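Strawberry, Bowl, Repeat

By my third coffee I had the joystick in my hand and a whole new respect for toddlers. Picking up a toy strawberry is hard! At least it is when your fingers are a gripper and you're steering from a chair at the Trudbridge lab, with Ehsan Zamani telling you (very kindly) to slow down.

Ehsan runs data collection for Plesel, a learning system that picks up its skills from examples. Each one is a person driving the arm through a single small job, start to finish. The goal for this job is 1,000 runs. They had 587 when I walked in. 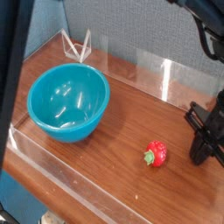
The strawberry job at Trudbridge, with the gripper open and the bowl still to fill.

Between runs somebody moves the fruit — a little left, a little closer to the clear wall, stem pointing some new way. Hiwot Yilma does most of the moving, and she's sneaky about it. "If I'm lazy, the robot learns one strawberry in one spot," she told me. She also keeps the fumbled grabs, tagged, in a separate folder.

I managed 3 runs she was willing to save. My worst try went on so long that Ehsan left to answer the phone, came back, and found me still hovering. Hiwot has driven 305 of them herself, and she chats the whole time she's doing it.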